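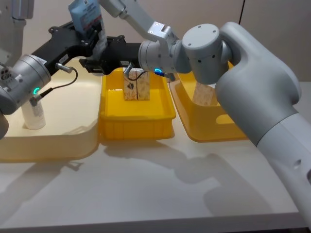
Figure 1. The two-arm Drondosus kit at the bench, with the left gripper holding a blue and white package.

Evaluation of the Drondosus Two-Arm Sorting Kit
Progress report to Panmont, second period
Prepared by Áine Heffernan and Juwita Kusuma, Prumen

1. Status
The review of the Drondosus kit remains on schedule. Installation was completed in the first period, and the work reported here concerns bin-to-bin transfer of mixed goods. The bench layout agreed with Panmont is in use: one cream-colored tray and two yellow bins on a white table, within reach of both arms.

2. Work performed
The team ran 966 transfers in this period, against a contract total of 3000. Test items include bottles, printed packages and particle-board blocks. Of the transfers run, 162 required an operator to step in. Most of these involved packages that shifted in the fingers during the lift. Blocks standing against a bin wall were the second most frequent cause.

Cillian McGrath revised the grip settings in March. The 335 transfers run after that change are being analyzed separately and will be reported next period – they are included in the totals above but should not be read as a trend.

3. Findings on the product
Setup instructions are clear, and replacement fingers can be fitted without special tools. The supplier's manual does not explain all of the status light colors, and operators have had to consult the service desk on two occasions. Cable routing near the grippers also needs attention. We have asked De Luca, the distributor, for a longer set of cable clips.

4. Budget and staffing
Spending is within the approved amount. Florin Iordache has taken over daily operation of the bench. No change to the staffing plan is requested.

5. Next period
Work will continue with heavier bottles and with both arms serving the same bin. Panmont is asked to confirm the final list of test items by Thursday so that orders can be placed.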